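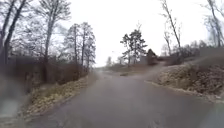

Seasonal Verge and Hedge Keeper, Flurncombe Estate Roads

We're looking for someone who likes being outdoors when the trees are bare and the grass has gone the color of straw, and who doesn't mind their own company for a good part of the day. The job is looking after the roadsides at Flurncombe — the grassy banks, the long hedges, the trees behind them, and the edges of the paved side roads where the gravel and dirt like to creep in.

Most of the work is simple and a lot of it is slow. You'll rake out dead leaves, trim hedging, pick up fallen twigs and branches, and keep the forks and turnoffs clear so drivers can see who is coming down the hill. We have 18 miles of road to look after, and by the end of your first month you'll know every bend of it (and probably have a favorite, as all of us do).

You would be working with Folke Wallin, our head groundsman, who will show you how we like a hedge cut and will happily talk about it over lunch for as long as you let him. Tree work above head height is done by a climbing crew from Prendham, so please don't worry if ladders aren't your thing.

What we'd like from you:

A driver's license and a fair amount of patience
Some experience with hand tools — a big garden counts
Being all right with cold mornings and a 7 a.m. start

Training on the powered hedge cutter is paid and takes place in your first two weeks. We supply boots, gloves, rain gear and a bright jacket.

Pay is $112 a day, with a hot lunch in the yard kitchen. The post runs for 80 working days, and we'd be very glad to talk about a longer stay if it suits us both.

To apply, write a page or so about yourself to Rozália Veres at the Flurncombe estate office. There's no form to fill in. Tell her what you've done, what you enjoy, and when you could start, and she'll call you to set up a morning visit so you can walk a stretch of road with Folke before deciding.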